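Visit to the Dradeo hall in Flenholm

In August our small automation club went to see how a robot learns to sort things. I had read much on this subject, but I had never stood beside the table where the examples are made. Vittoria Leone received us at the door and gave us 2 hours of her afternoon, for which I am still very grateful.

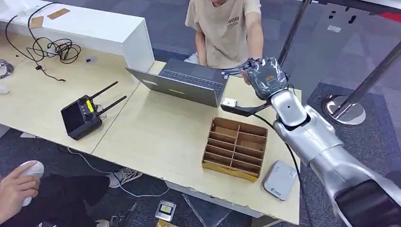
One example is called an episode. A person guides the arms through the task from start to finish, and the computer keeps the camera views together with the positions of the joints. The episodes are short, and on a good day the team keeps 70 of them. Those with a long hesitation are put aside, as the system would also learn the hesitation.

I asked if the mistakes are always thrown away. Vittoria said no, a dropped piece which is picked up again is very welcome.

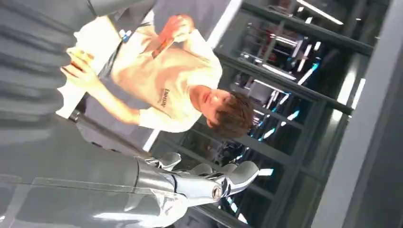 Flenholm, August

After the coffee we spoke about variety. If every episode begins from the same position, the robot can do the task only from there. The team therefore moves the starting place a little each time, and they use yellow tape on the carpet, laid as a square, to have a fixed reference. Mr Rüegg from our club wanted to know the exact tolerance, but this is not decided yet.

The collection had 1747 episodes when we came. It is named Hedwood, after the street of the first office.

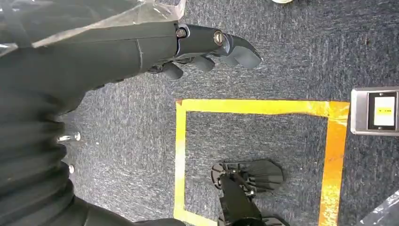
Labelling takes more time than I expected. Each episode receives a sentence in plain words, and a second person reads it again. One of the wrist views they showed us had both black hands in it, one of them inside the taped square, and for such a moment the sentence must say clearly which hand is meant. "Left" and "right" have caused many corrections. 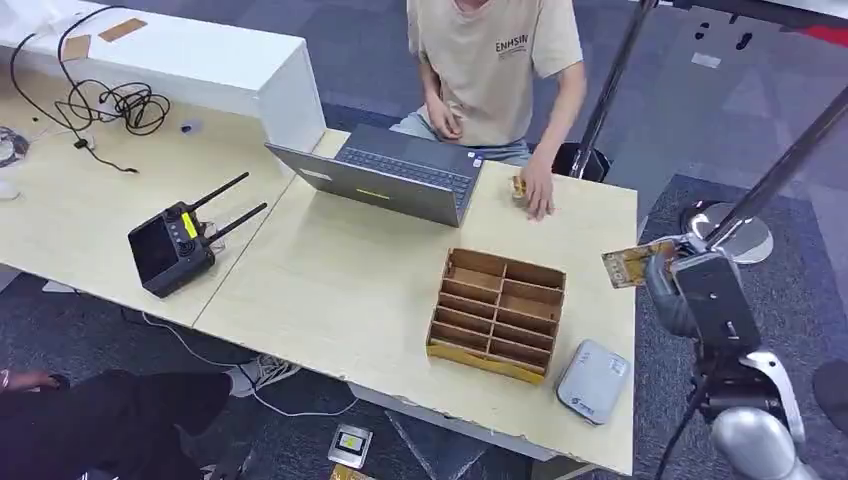
The next training run should take almost 14 hours, and Vittoria promised to write to us with the result. Our train left at half past five, so we could not stay for the last episodes.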